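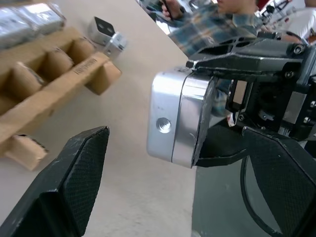
Equipment planning for a small packing cell
Speaker notes, Mon 16 February

Slide 1. Title
Introduce self and Miroslava Murín, who built the cost sheet and will take the questions on depreciation. Handout is at the door. Phones on silent.

Slide 2. Scope
One arm, one two-finger gripper, one bench. The task is placing small metal parts in divided cardboard trays. Conveyors, fencing and palletizing are out of scope. If asked about the Zelenák site, defer to the May session.

Slide 3. What the quote covers
Arm, controller, teach pendant, base plate. Read the Grumon quote line by line. Point out that the gripper is listed as an option and the finger set is a separate line under it. Two of the bids we received left the fingers out entirely, and the totals looked good until we put them side by side.

Slide 4. What the quote leaves out
Mounting brackets and adapter blocks. Cable and cable routing at the wrist. Spare fasteners. Bench modifications. Operator time during setup. Žofie Doležal logged the setup hours on the Wastel cell and her sheet is in the appendix. Setup took longer than the arm delivery.

Slide 5. Fingers as a consumable
Budget line 811. Fingers scuff and chip along the edges, and the tips go first. Hold 3 sets per cell: one fitted, one on the shelf, one on order. Unit price in the sheet is 800 per set. Do not book them under capital. Finance will push back on this; the answer is that a part replaced inside the year is an operating cost.
Pause for questions.

Slide 6. Cartons and trays
Corrugated trays are cheap and they vary. Cell walls lean, corners open up, and the tray never sits square to the bench unless something holds it. Choices are a locating fixture or a vision package. The fixture was priced at 3000 including the drawing. Vision came in well above that and carries a yearly license. We recommend the fixture for any line with one tray size. With mixed trays the comparison changes, see appendix B.

Slide 7. Reflective packaging
Foil wrap and bare aluminum both throw highlights under bench lighting. If vision is chosen, add a line for lighting trials before the order is signed. Wondel offers a trial on customer samples. Send them real product, used trays included.

Slide 8. Bench space and people
Measure reach with the gripper fitted. The catalog figure is to the flange. Allow for seated staff at the far side of the bench and get the risk assessment done before the layout is frozen. Changing the layout afterward means paying for it again.

Slide 9. Order of purchase
Fixture drawing first, then gripper, then arm. Most teams do it the other way around and end up buying a second adapter. Keep a reserve line open until acceptance is signed.

Slide 10. Questions
Miroslava takes cost. Žofie takes setup and spares. Appendix slides are 11 to 14, skip to B if anyone raises mixed trays.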